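News > Press Releases > Regional Affairs

Print this page | E-mail this page

Grovenwood Council Welcomes Result of Vote on Leaving the Murnevside District

GROVENWOOD, February 7, 2021 - The Grovenwood Town Council is pleased to share the certified result of the advisory vote on whether our town should leave the Murnevside District and govern itself, and we would like to begin by thanking every household that took part, whichever way it voted. In all, 1,479 ballots were returned, and 768 of them favored separation.

That is a narrow margin, and the council has no wish to dress it up as anything else. We know that many of our neighbors are glad this morning and that a good many others are worried, and we heard from both at the public meetings held in October, when people were kind enough to sit on very hard chairs and talk long past the hour we had booked the hall for. The vote does not make Grovenwood independent of the district. It asks the council to open talks, and a second, binding vote would be needed before anything changed.

Letters have gone to the district board at Murnevside and to the town of Vemell, which shares our water supply and our fire service and has every right to be heard. The council has proposed 3 rounds of talks. The first would deal with the bridge over the Yen River and who pays for its upkeep, the second with schools and bus routes, and the last with the district debt, which we expect will take the most patience from everyone.

Residents have asked what happens to their services in the meantime, and the answer is that they carry on just as before. Trash pickup, library cards, building permits and property tax bills all stay with the district, and payments should still be sent to the Murnevside office.
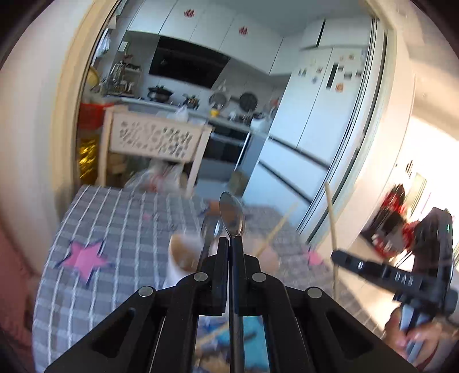 The talks will touch on small matters as well as large ones, and we would ask people not to be shy about raising the small ones. Shared property has to be divided fairly if the town does leave, and that means the snowplows and the office furniture, but it also means the community kitchen, right down to a stainless steel spoon. A full list will be drawn up with the district and posted at town hall, where anyone may read it and suggest corrections.

The council will hold 5 open evenings before the first round begins, with coffee and time for questions at each. Dates will be mailed to every address in Grovenwood, and Vemell residents are warmly invited too. Written comments can be left at the town hall front desk during office hours.

Print this page | E-mail this page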